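Nisgate 200 Top-Mount Refrigerator
Item no. 2236
Color: white

The Nisgate 200 is a plain upright refrigerator for small kitchens, break rooms and rental units. It has one main compartment, a separate freezer section and a mechanical thermostat. There is no display, no water line and no ice maker.

Capacity and shelves

Total capacity is 200 liters. Three glass shelves slide out for cleaning and can be set at five heights. The crisper has a clear front and holds a full head of cabbage with room to spare. Door racks take tall bottles at the bottom and jars above - the top rack has a flip lid for butter.

Door

The door ships hinged on the right. It can be moved to the left with a Phillips screwdriver and the spare hinge cover in the parts bag. Allow half an hour and have a second person hold the door. The gasket pulls out for washing and can be ordered separately under item no. 179.

Placement

Leave two inches behind the cabinet and one inch on each side. The back can face brick, tile or drywall. Keep the unit out of direct sun and away from the range. Both front feet are adjustable; raise them slightly so the door swings shut without a push.

After delivery, stand the unit upright for four hours before plugging it in. Use a grounded outlet, not an extension cord.

Cleaning

Wipe the inside with warm water and baking soda. Do not use scouring powder on the liner. The main compartment defrosts on its own. The freezer is manual - defrost it when the ice is a quarter inch thick.

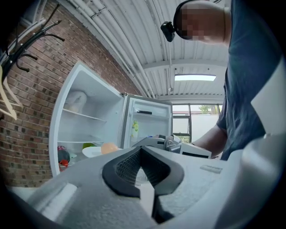
Delivery and returns

Units ship from our Studdale warehouse. Curbside delivery is included within Brernanar and Camacho. Carry-in service and haul-away of an old unit are extra and must be booked with the order. Unused units in the original carton can be returned within 30 days.

Page updated 24 May 2026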